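Monitor flackert beim Einschalten des Kompressors
Forum > Elektrik > Störungen und EMV
November 2019

kkaczmarczyk
Am selben Stromkreis hängen ein Kompressor (Nowicki, 300 W) und der Büroplatz. Bei jedem Anlauf wird der Monitor für 2 Sekunden schwarz. Der Rechner läuft durch. Netzfilter von Plalano ist verbaut, ohne Wirkung. Leitung 3x1,5, Länge 112 m ab Unterverteilung.

Drehfeld_Ost
Spannungsfall. Anlaufstrom messen, nicht schätzen. Bei der Länge wäre 2,5 mm² das Minimum.

hf_mika
Widerspruch. Spannungsfall erklärt keine 2 Sekunden, das ist ein neuer Sync. Die Störung kommt über den Schirm des Videokabels. Ferritkern drauf, fertig.

Drehfeld_Ost
Ein Netzteil mit Weitbereichseingang steigt bei kurzem Einbruch trotzdem aus, wenn die Elkos alt sind. Ferrit ist Raten.

kkaczmarczyk
Gemessen: Anlauf bis zu 14 A, Einbruch auf 197 V. Videokabel ist 5 m lang, passiv.

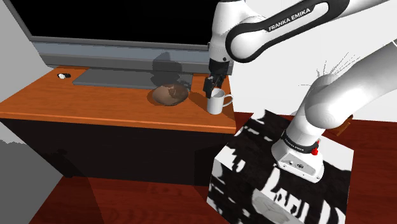

Mit einem Kabel von 1,5 m ist der Fehler seltener, aber nicht weg. Anderer Stromkreis: kein Ausfall mehr.

hf_mika
Also beides. Kurzes Kabel behalten.

Drehfeld_Ost
Zuleitung bleibt trotzdem zu dünn. Schleifenimpedanz prüfen lassen, wegen der Abschaltbedingung.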